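The Ketchup Pages
Condiments gallery, part 2
February 26, 2025

Every few months somebody tells me that packaging has been solved. Portion control, less mess, happy customers. I have been eating lunch at the Drurnemden food hall since September and I'm not convinced. This gallery is where I put the condiments that come my way, with whatever I can find to say about them. Some of it is praise. Most of it isn't.

The rules are the same as last time. I don't take free samples, I don't rank anything by stars, and I don't care what the company website claims about "squeeze experience." Dumico sent me a brochure with that phrase in it 11 times. I read the whole thing and still couldn't tell you which end they want you to open.

Ketchup, single serve. Bright red, with a white-bordered label edged in green and a pale crimped tab at the narrow end. I like a tapered tip in principle, as it ought to give you a thin line of sauce along a fry. In practice I've had too many of the type fire sideways to trust the idea.

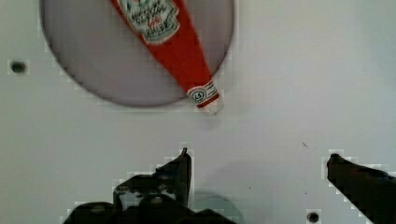

Cillian Ní Bhriain thinks I'm being unfair to the small formats. Bottles at a shared table get sticky around the cap by noon, she wrote, and she would take a torn corner and a red thumb over that any day. She also says the trick is to push everything away from the seam before you tear, and that anyone who skips this step has no business complaining.

Fine. I tried the pushing trick for two weeks at the Lynch counter, where they hand you the things by the fistful whether you ask or not. It helps a little. It doesn't help with mayonnaise, and it doesn't explain why a packet meant for one order of fries never holds enough for one order of fries. I want to see the person whose fries those were.

The Nikodow people say their refill pump replaced more than 2000 packets at the food hall over the winter. Maybe so. I'd like to know who did the adding up, and whether they included the ones that go home in coat pockets and live in a kitchen drawer until the move. The pump itself was out of order both times I went to look at it, with a paper cup upside down over the nozzle.

Mustard is next, if I can find one worth the trouble. Relish after that. Letters about either can go to Box 3079, same as before, and please don't mail me any actual relish.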